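9/21/26

Council meeting at Gesell, 88 of us on chairs meant for a primary school. Item one was the bus lane, item two was whether item one had been properly minuted in July. We reached item two at ten past nine.

Munther Hattar spoke against the lane for so long that his own side began looking at their phones. Rania Sleiman answered with the petition, 360 names, and was told that 104 of them live outside the ward. She asked whether people outside the ward were allowed to catch buses. The chair said he would take advice.
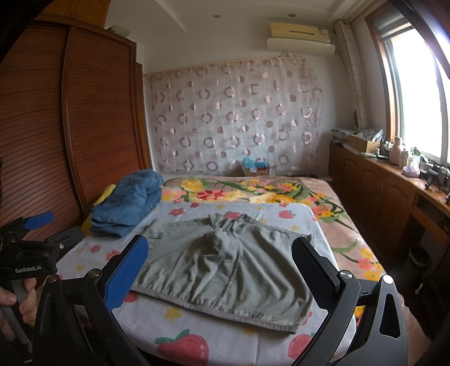 Grey-green one, on the bed, Monday.

Lama (his sister, voting the other way, sat two rows back with her arms folded) moved that we adjourn. Carried. It was the only thing carried all night, apart from Rawan's box of leaflets, which I took to the car.

Carmela Guerra rang at eleven to ask who won. I said the lane goes back to scrutiny in a fortnight and she said so they did, then, and hung up. Must find the Khasawneh letter before Thursday. Feet cold.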